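Thu 11 November

I gave up coffee after lunch at the start of the month. Cormac Dunne did it last year and said the first week was the worst. He was right – I had a headache until the Friday and was short with everyone.

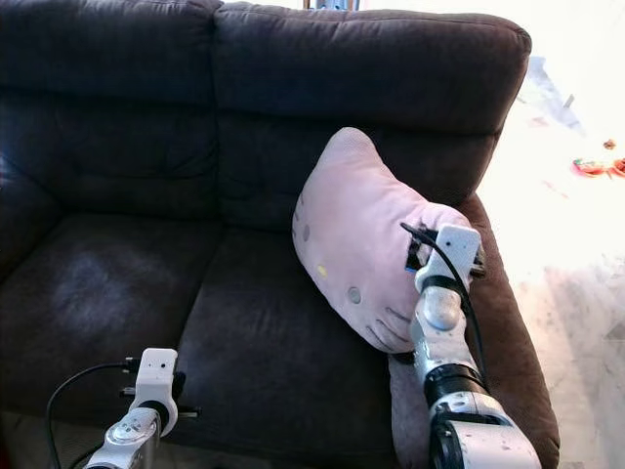 Sleep is better now. I used to wake at four and lie there going over work. A brown sofa with two deep back cushions is still a risk at three in the afternoon, so I go for a walk then and have mint tea when I get in.

The tin of Fuchs decaf cost too much and tastes of cardboard. Siobhán can have it.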